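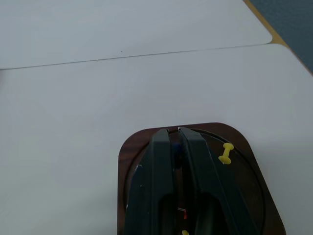 Two white tables pushed together, with the dark wooden base in its new spot near the join.

I have spent more of this summer thinking about tables than I ever expected to. When you work from the same room you eat in, sew in and argue about the shopping in, the table stops being furniture and becomes a sort of territory, and in our house the territory was running out.

So I bought a second one. Same white top, same pale tan edging, same rounded corners, and I shoved it up against the first feeling very pleased with myself. Double the table! What I hadn't thought about was the seam. Two tables side by side are never quite one table, and for the first week I kept noticing that thin grey line wherever I sat down. Pens roll towards it. Crumbs go there to retire. I tried to line the pair up properly and gave in after an afternoon of shuffling them about on the carpet.

I rang Sowmya Kartha, who fits out small studios under the name Cekora and has talked me out of several bad ideas over the years. She laughed at me (kindly) and said the line wasn't my problem. "You've got a great big field of white and nothing to stop your eye," she told me. "Put something dark and heavy-looking on it and you'll forget the join is there."

I was doubtful, but I did have a candidate. The wooden base had been living on top of a wardrobe ever since we moved, and I'd always rather liked it: deep brown with a reddish, mahogany sort of grain, rounded at the corners, with a big round disc set into the top that's very nearly black. It has a bit of a shine to it, that disc, and it looks wonderful against a matte white surface. On our old pine table it just looked gloomy.

Getting it in the right place took me 2 evenings, which my family found hilarious. Bang in the middle, across the line, it looked like a centrepiece at a wedding nobody was enjoying. At the far end it looked forgotten. In the end I put it wholly on the one table, a little way back from the seam, and there it has stayed.

The rest of the rules are Sowmya's too. Leave space all round the dark thing. Don't pile post on it. Wipe the white tops every evening, and accept that you'll still find a speck the next morning, because white shows absolutely everything and that's the bargain you make when you buy it. I've got quite fond of my evening wipe-down, to be fair. It's the nearest thing I have to leaving the office.

She thinks I should get a third table in August and turn the whole lot into an L. I've told her I'm measuring up, and I might even find the tape measure this weekend.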